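Kistunholm Work Table, Dark Gray

Rectangular table for offices, studios and shared rooms
Item 172-DG
Sold by Tarawneh Contract Furniture

Overview

The Kistunholm is a plain rectangular table for rooms that get used for more than one thing. It works as a desk for two, a meeting table for a small group, or a surface for sorting, packing and handling small items. It comes in one shape and one finish. The top is a matte dark gray and the legs are powder coated to match.

We have sold the Kistunholm since May 2014. The current version has a thicker top than the first one and a different leveling foot. If you are adding to an older set, see the note on matching near the end of this page.

Top and finish

The top has a low-sheen surface that does not throw back much glare from ceiling lights. Pencil, dry marker and most ballpoint ink come off with a damp cloth. Permanent marker usually needs rubbing alcohol on a soft rag, followed by a wipe with clean water.

Dark gray shows dust more than our lighter tops do. It shows coffee rings less. Buyers who keep white paper or light wood items on the table all day tell us they find things on it faster than they did on a birch top.

Do not set pans or soldering irons directly on the surface. The finish will take a warm mug without a mark, but a hot tool will leave a dull spot that can't be polished out.

Edges are sealed on all four sides. Corners are eased slightly so they don't catch on sleeves.

Using it with chairs

Standard office chairs with adjustable seats fit under the Kistunholm on all four sides. There is no crossbar at knee height. Chairs with fixed arms will fit if the arms are lower than the underside of the top, so measure the arms before you order a full set. We stock the Rolska mesh-back chair in black, and its arms fold up out of the way.

For work done seated at the long side, leave enough floor behind the chair for a person to push back and stand up. On an upper landing or mezzanine, the walking path should stay between the chairs and the stairs. Don't rely on the railing as a backstop for rolling chairs.
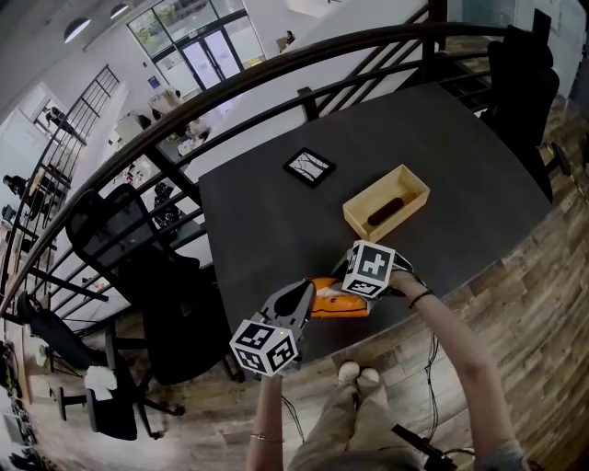

Can the table be used right next to a balcony railing?

It can stand near one, as long as the railing meets your local building code and nothing on the table can roll over the edge. We suggest leaving a gap wide enough to walk through, and adding the optional edge strip to the side that faces the drop. The strip clips on and stands a little higher than the top.

Small items on the table

A lot of our customers use the Kistunholm for handling small goods. Sample rooms lay out framed prints and product pieces on it. Craft shops use it for boxing orders. An open-topped wooden box or a shallow tray keeps round items from rolling, and felt pads on the bottom of the box will protect the finish if it gets slid back and forth all day.

We sell the Lunholm tray set for this. The trays are unfinished beech, open at the top, and come in three sizes. They can be used loose or held in place with the nonslip mat listed under accessories.

For photo frames with metal stands or hooks on the back, put down a sheet of paper first. Most of the scratches we are asked to repair come from frame hardware.

Floors and leveling

Each leg has a threaded foot with a gray rubber pad. Turn the foot by hand to raise or lower that corner. Plank floors often have a slight dip from one board to the next, so set the table where it will stay, then level it. Once it is level, tighten the locking nut with the wrench in the hardware bag.

The rubber pads don't stain sealed wood, laminate or vinyl plank. On waxed floors or fresh oil finishes, put felt under the pads for the first few months.

Lift the table to move it. Dragging it sideways puts strain on the leg plates and can pull a foot out of its thread.

Cords

The table has no built-in power. Two adhesive clips are included for running a cord along the underside. If you use equipment with hanging cables, clip the slack up high enough that it stays clear of chair wheels. A cable basket is available and mounts with four screws. Pilot holes are already drilled on both long sides, so you can choose which side it goes on after the table is in the room.

Assembly

The table ships flat in one carton with the legs packed separately inside. Two people should lift the top.

1. Lay the top face down on a blanket or on the carton itself.
2. Set each leg plate over the four inserts at the corner.
3. Start all the bolts by hand before tightening any of them.
4. Tighten with the hex key supplied.
5. Turn the table over with one person at each end.
6. Level the feet.

Go over the bolts again after the first week of use. Power drivers can strip the inserts, and stripped inserts are not covered under the warranty.

Specifications

Shape: rectangular
Top color: dark gray
Legs: steel, powder coated, dark gray
Shipping weight: 95 lb
Maximum evenly spread load: 400 lb
Assembly: required
Indoor use only

Price

Kistunholm table: $393
Prices for the edge strip, cable basket, nonslip mat and Lunholm trays are on the accessories page. Orders of six or more tables are quoted separately. Write to the contract desk and include the delivery floor and whether there is an elevator. Stairs with a tight turn can be a problem for the top, which doesn't come apart.

Care

Wipe with a soft damp cloth. A drop of dish soap is fine for grease. Don't use scouring powder, steel wool or furniture polish. Polish leaves a film on the matte finish that picks up fingerprints, and it takes several washings to get off.

Stick-on labels and floor tape can be left on the surface for short periods. Peel them off slowly at a low angle. Remove leftover adhesive with rubbing alcohol.

Matching older tables

Tables from the first run have a thinner top and stand slightly lower. When pushed against a current table they leave a small step at the joint. Raising the feet on the older table closes most of it. The gray is the same, though a top that has been in strong sun may have faded. Send us a photo of the label under the top and we will tell you which version you have.

Customer comment

"We bought two for the upstairs room where we lay out samples and do our planning. The color is darker than I expected from the website, but it looks fine with our black chairs. One foot was missing from the hardware bag and they mailed it out. I would order the tray set at the same time, because we ended up paying shipping twice."
Henok Fikre, 14 Oct 2018

Warranty and returns

The frame and leg plates are covered for five years and the top for two. The warranty covers failed joints, lifting edges and faulty feet. It doesn't cover burns, cuts, water left standing on the surface, or damage from dragging.

Unassembled tables can be returned within 30 days in the original carton. The buyer pays return freight unless the table arrived damaged. Please report shipping damage before you throw out the packing, and take a photo of the carton corners.

Questions about fit, delivery or replacement parts go to Suha Haddadin at the contract desk. Have your order number ready, or the number from the label under the top.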